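Re: [sim-practice] draft 5 of the scene rules, comments please

On the draft, Graham Rowbotham wrote:
> Section 2 says every scene needs an overview render and a wrist render
> before it goes in the shared set. Is the wrist one really worth it?
> Doubles the storage at our end and most of the Trastia people never
> open them. I'd also like the rule on shadows dropped. Lighting is
> lighting. Happy to be argued out of it.
> Graham

Graham, all,

Quick one, have to be on a call at 8. Going to argue you out of it, or try.

Yes keep the wrist render. Look at the overview for the small blocks task, the one we want as the reference scene in the annex. Fine for checking the base is where it should be on the table, arm clear of everything, gripper pointing down, nothing daft. Not fine for the blocks. They're tiny at that distance. I would not sign off block placement from it and I don't think anyone at Ciltow should either.

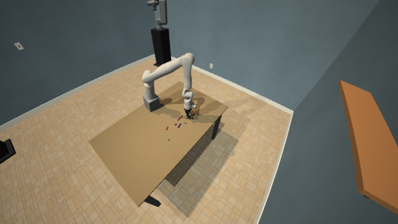

Filed under: Scene setup / Small parts / Section 2

So for section 2 I'd propose this wording, shout if you hate it:

2.1 Each scene is submitted with one overview and one wrist view. Both from the same run.
2.2 The overview is for the arm, the table and the room. Block positions are not to be judged from it.
2.3 Colour names are agreed before the run and used the same way in task text and logs. "Pink" and "magenta" are two different blocks. Fledow logged them as one and we got 1,533 episodes with the wrong target name, all had to be relabeled by hand. Never again please.
2.4 Shadows stay on. If a block sits in or against a shadow, say so in the notes.

On 2.4, this is where I disagree with you most. The grey block is the one that gets lost. Dark shadow right beside it, and the colour half sinks into it. The orange one out in plain light is easy by comparison. If we let people turn shadows off we'll get lovely scores and then the real bench at Nyberg will eat us alive. 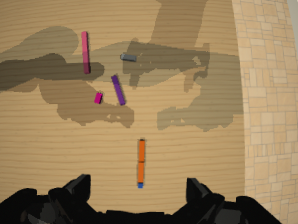 Wrist view, small blocks task. Orange and blue between the open fingers, grey up by the dark shadow.

Also from the wrist view: blue is right up against the end of the orange. Do we have a rule for parts that touch? I cant find one. Needs a line in section 3, something like "where two parts touch, the task text must name which one is to be picked". Someone better at wording than me please.

Storage: fair point. Could we keep wrist renders full size for 90 days and then shrink them? Wouldn't fight that.

Not touched section 4 at all, sorry, only skimmed it. The bit on gripper opening still says "suitable", which could mean anyhting. Needs a number or it needs to go.

Can we close comments by end of August? I'm away after that.

Must dash

P.S. Graham, your copy of the draft has the old numbering, 2.3 in yours is 2.4 here. Use the one on the list page.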